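The Clomlow Lantern

The Clomlow Lantern is a children's novel by Ruth Muñoz, first published by Arango and aimed at readers of seven to ten. It concerns a lighthouse mule named Pockets and the girl who is supposed to be selling him. It is the first of the Inent books, a sequence named after the island on which nearly all of them take place, and it remains the only one in which the mule behaves well.

Plot

Eleven-year-old Tamsin Orrey is sent to the island of Inent to dispose of her late great-uncle's belongings, which amount to a lighthouse, a debt and Pockets. The village of Clomlow, on the mainland side, wants the lighthouse closed. The debt is owed to a grocer. Tamsin finds a buyer for the mule in the second chapter and spends the following twelve failing to deliver him, owing to weather, a stolen rowboat and the mule.

During a storm the lamp fails and the fishing fleet is caught outside the harbor. Tamsin hangs the great-uncle's old hand lantern from Pockets's collar and walks him up and down the headland until morning. The boats come home. The grocer, whose son is aboard one of them, forgives half of the debt, a settlement that several young readers have written to the author to call stingy.

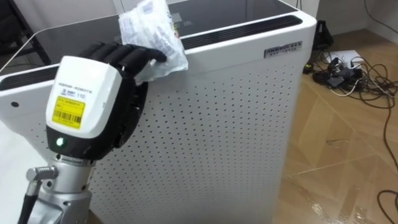

The closing chapter leaves the sale of the mule unresolved. Muñoz has said she meant to settle it in the sequel and then forgot.

Background

Muñoz wrote the first draft while working as a school bus dispatcher. It ran to nearly 400 pages and contained a long section on tides, of which one paragraph survives. Her editor at Arango, Marleny Huaranga, is credited in the acknowledgments with "the removal of the whale." No whale appears in any known edition, so the credit seems to be deserved.

The mule was a donkey until late in the process. Huaranga felt that the market was well supplied with donkeys. The change was made throughout the manuscript except on one page of chapter nine, where Pockets is a donkey for the length of a sentence. The slip was kept in later printings after readers began looking for it.

Publication

The book came out in May in a hardcover run of 3323 copies, an odd number that the publisher has put down to a paper shortage and that collectors have put down to all sorts of things. A paperback followed a year later with a new cover, on which the lantern is on the wrong side of the mule. The paperback was sold for a time with a 40-page booklet, Pockets's Guide to Standing Still, bound into a cardboard sleeve. Copies with the sleeve intact are uncommon, as the sleeve also made a serviceable telescope.

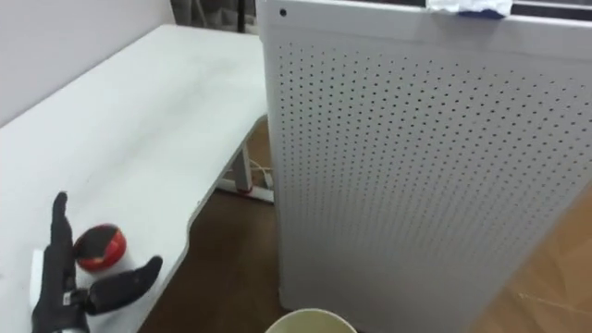 A white desk with a scuffed top; a light grey wall behind it.

An audiobook was issued by Skendilis, read by the author. Muñoz supplied the mule's noises herself over the objections of the sound engineer, and they are either the best or the worst thing about the recording, depending on the length of the car ride.

Reception

Reviews were mostly kind. The storm chapter was widely praised, and it is the part most often read aloud in classrooms. Complaints centered on the grocer, who was thought to be drawn a little thin, and on the map in the front of the book, which shows Clomlow to the north of Inent while the text has it to the east. Muñoz's position is that Tamsin drew the map.

The book has been recommended for children who like animals and are not yet ready for the sort of story in which the animal dies. Pockets is alive at the end of every volume — a fact printed on the back cover from the third book onward, at the request of parents.

Sequels

There are 7 books in the sequence. The second, The Inent Ferry, follows directly from the first. The rest may be read in any order, although the fifth assumes some knowledge of the rowboat. Tamsin stays eleven throughout, and the debt is never fully paid.

This article was last revised on 24/08/2025.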